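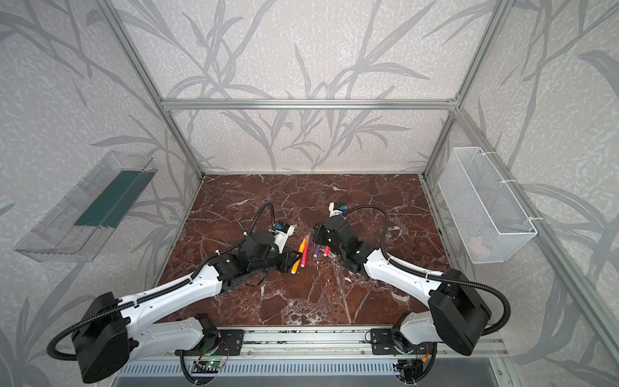 Marker pens drying out with the caps off - how long do they really last?

Posted in Arts and Crafts, 16 April 2020

Mockus

I run a drawing table for children at our community hall and we get through a lot of water-based felt markers. The children leave the caps off and I find the pens like that when I come to tidy up. I've read that a pen left open overnight is finished, and I've also read that you can bring them back with water. Which is right? I don't want to throw out pens that could be saved, but I don't want to spend my evenings on them either. We keep them standing in mugs, if that makes a difference. Budget is small, so please don't just tell me to buy better ones.

3 replies

Losurden

It depends on the pen and the room. A thin nib in a warm room can go scratchy in 90 minutes. A fat nib will often write the next morning, a bit pale at first.

For water-based pens, try this before binning them:

Put the cap back on and leave the pen lying flat overnight. Quite a few recover with nothing else done to them, as the ink in the core creeps back to the tip.

If that fails, stand the nib in a few millimetres of lukewarm water for 5 seconds, cap it, and leave it flat again for a day. Don't soak it for longer. The ink runs out into the water and you end up with a very weak colour.

If it is still dry after that, the core is empty and water won't help.

None of this works on permanent markers. Those need alcohol and I wouldn't bother with it for children's pens.

On storage, flat is the safe choice. In mugs, nib up, the ink slowly sinks to the wrong end. I moved ours to a shallow tray last November and the tops of the pens stay much stronger.

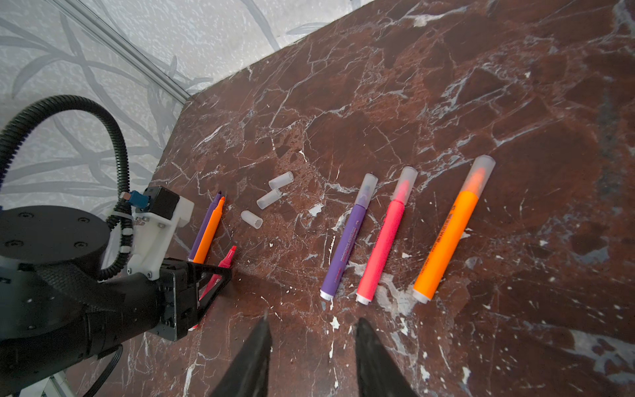
Markers lying flat, three of them with their caps on.

Also check the caps themselves. A cap with a split down the side will let a pen dry out even when it is pushed on properly. Hold it up to a window and you can usually spot the crack. Keep spare caps from dead pens in a jar, but only from the same make, as the sizes differ slightly.

Brostitz

just buy a big box of cheap ones, we got 36 for next to nothing and they lasted the whole term

Clenberg

Agree with Losurden about the water, except that I use a damp cotton pad in place of a dish. Press the nib on it until the colour comes through, then cap it. Less mess and you can do a handful at once.

What helped most at our club was giving each child only a few pens at a time and swapping colours when they ask. Fewer pens out means fewer left open. We also do a "listen for the click" at the end, where the caps have to be heard going on. It works with the under-sevens, less so with the older ones.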